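What the Label Tells You

Most people buy a bottle of cleaner the way they buy milk. They know the colour of the one they want, they reach for it, and they're at the bread before they've thought about it. The label gets read later, if at all, usually when something has been spilt or a lid won't come off.

Barrett Abernathy has spent most of his working life on the wording that goes on those labels. He runs Furnival, a two-room business above a shoe repairer's in Stakley, which writes and checks labels for small makers of household goods. The work covers floor cleaners, descalers, drain products, laundry liquids and a good many things for the car. He started as a printer's apprentice and moved across when his employer lost a job over a misplaced warning.

"I'd set it," he says. "It was on the wrong side of the bottle. The customer sent the lot back and I had to read the rules to find out what I'd done."

The rules take up a shelf and a half of his office. The rest of the room is bottles. They stand on the windowsill, along the skirting board and in crates under the desk, and he keeps them because a label that looks fine as a flat sheet can look very odd once it has been wrapped round something. Text that was straight appears to climb. A heading that began at the front finishes round the side. He once passed a sheet for a limescale remover on which the first word anyone saw from the front was "not".

We went through a morning's work with him in June, most of it on one job. Firalis makes a small range of bathroom products and wanted to move from a 500 ml bottle down to a 300 ml one without losing any of the wording. The new bottle was slimmer and had a shoulder where the old one had been straight. Everything had to be fitted in again.

Abernathy begins with what can't be left out. The name of the product, the amount in the bottle, the maker's address and telephone number, the hazard symbols and the sentences that go with them. He cuts these out as strips of paper and lays them on a sheet the size of the label. Only after that does the maker's own design get any room. On the Firalis job this left a space about as big as a matchbox for a drawing of a tap, a slogan and a badge saying the bottle could be recycled.

"They always want the badge," he says. "Then they want a second badge."

The slogan went. The tap was kept, smaller, and moved up beside the name. The client rang twice while we were there, once to ask if the telephone number could be dropped and once to ask if it could be printed in pale grey. He said no to both and wrote the calls down in a red notebook.

Small print is where most of the arguments happen. There is a minimum size for some of the wording, depending on how much the bottle holds, and makers tend to treat the minimum as the target. Abernathy prefers to go one step up and lose a sentence of sales talk to pay for it. He also dislikes coloured type on anything that will be kept in a cupboard. Reds and oranges on white look cheerful in a bright studio, he says, and are hard going under the sink with the door half shut. 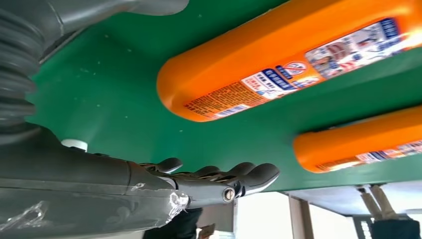

Does a colourful bottle mean a stronger product? The colour of the plastic is chosen by the maker and has no bearing on strength, so the hazard symbols and the wording beside them are the only parts worth comparing.

He does have views on colour all the same. Orange sells well for anything meant to cut through grease, blue for glass and bathrooms, green for anything the maker would like you to think came out of a garden. A maker who goes against this usually comes back within a year or so. Trulell, a firm he has worked with since it had one product, put its kitchen spray in a purple bottle and found it was being shelved with the fabric softener.

Pictures are another matter. A row of small photographs showing a hob, a sink and a tiled floor is there for shoppers who won't read the list underneath, and he thinks it does the job well enough as long as the list and the pictures agree. They often don't. He has had a sheet in front of him with a photograph of a marble worktop and, a few lines down, an instruction to keep the product off natural stone. The photograph had been bought as a set and somebody liked it.

Shine is a problem too. Glossy labels on glossy bottles throw the light back, and there are angles at which you can't read a word. He tests for this by walking a bottle from the window to the far wall and back, turning it as he goes. A matt finish costs a little more and scuffs in the crate, so most makers stay with gloss. What he can do is keep the warnings away from the part of the curve that catches the light, and on a round bottle there isn't much of that to be had.

The barcode goes on last and causes more trouble than its size would suggest. Printed across the curve of a narrow bottle, with the bars standing upright, the ends fall away and the till may not pick it up. Turned so that the bars lie like the rungs of a ladder, it reads well on almost anything. Designers don't care for it that way round. He has lost this argument six times, by his own account, and each time the shop sent the stock back.

By lunch the Firalis label was down to one sheet with no paper strips hanging off it. He taped it to a sample bottle, stood it on the windowsill with the others and left it there while he ate his sandwiches. He says you can't judge one you've only just finished.

We asked what he would like people at home to do with all this. His answers were mostly to do with the cupboard.

Keep things in the bottle they came in. Once a cleaner has been poured into something else the label is gone, and so is everything it was there to tell you. If you buy refills, pour them into the matching bottle and wipe the outside afterwards, as drips take the print off in time.

Stand bottles up with the label facing out. He is strict on this in his own house, where the cleaning things are on a shelf in the hall cupboard – the one under the sink was given over to saucepans years ago. Bottles laid down to save space tend to be put back label to the wall, and a cap that seems tight isn't always.

If a label has started to peel, tape over it with clear tape before it goes. If it can no longer be read, ring the maker and ask. The number is usually on the website. Most councils will take the bottle at the tip if you can say what was in it, and some will take it if you can't, but ring them first as well.

Never mix two products, whatever the labels say about each of them alone. He would print that sentence larger than the name if anyone would let him.

He also thinks people should read the dose. Over half of the complaints passed on to him by makers come from customers who used a capful where a teaspoon was wanted, then found the floor sticky. Caps are bigger than they look. On some bottles there is a line moulded inside the cap that marks the dose, and in his experience hardly anyone has noticed it.

The Firalis bottles are due in the shops in August 2019. The tap is still on the label. The telephone number is on the back, in black.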